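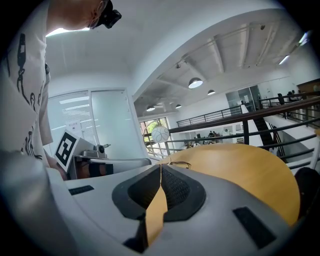
Upstairs at Rania's in Marsden: honey-coloured wood with a good round edge

I'd been told to come for the lamps, so of course the first thing I asked Rania Darwish about was the table. It's round, it's pale, it lives at the top of the stairs beside the railing, and I wanted it the minute I got up there.

"Everyone does that," she said. "I've spent years on lamps and people come up and stroke the table."

She bought it from a man called Ľubomír Kadlec, who was clearing out a café and wanted 200 pounds for it. She offered him 30 and a lamp. They settled somewhere in the middle (she won't tell me where!) and it went up the stairs on its edge, with Randi Strömberg from next door pushing from below and saying some things in Swedish that Rania has never had translated.

Why round, though? I have a square desk and I'm always losing pens off the back of it, so I can't see that a round one would be any better.

"Oh, it's worse for pens," she said cheerfully. "But with a lamp you want to walk round it. You work on the base, you go round, you look at the arm, you go round again. At a desk I was always turning the lamp, and every time I turned it I knocked something."

She lays them on their sides, too, which made me wince a bit with a glass shade I'd seen earlier. She told me I'd get used to it.
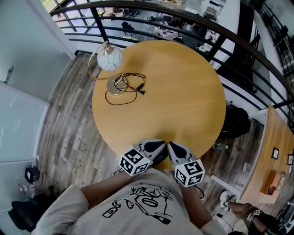 "The flex is the bit I always start with," she went on. "People bring me a lamp and talk about the shade for ten minutes, and I'm looking at the plug." She likes a long black flex and doesn't mind if it gets in a muddle while she works – she'd sooner untangle it at the end than keep stopping. Brass colours she likes very much. Globes she likes even more, and if there's a swirly line running over the globe, well, that's her afternoon gone.

I asked what she'd change about the space and she had the answer ready. More sockets. She had a quote of 800 pounds from a firm called Zindmont and is still thinking it over. The railing stays, though, dark wooden handrail and all, as she likes looking down to the floor below and seeing who's come in.

"And the clutter down there?" I asked.

"That's not clutter, that's May," she said. "I'll get to it in May."

We had our tea downstairs after that. I did ask once more about the table, and she said I could put my name down after Randi.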